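Storage refit on the old office tower, 1/5. Target is 590 GB of survey archives off the network share and onto a local disk. Jurbridge had a refurbished drive listed, so that's what it gets.

2/5. The caddy is tool-free: flex the rails, seat the disk, let go. Check the connectors face the cable side before it goes near the bay. 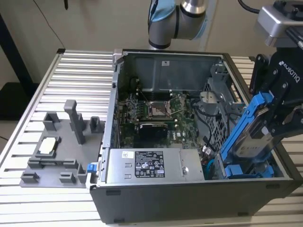
Side panel off, tower on its side, blue caddy at the drive bay. CPU socket still empty.

3/5. Processor goes in last. Man-lok Siu has it in a tray and wants the lever checked first - fair enough.

4/5. Old disk had 163 reallocated sectors. Retired.

5/5. Next is a SATA cable with a right-angle end. The straight ones foul the panel by roughly 3 mm.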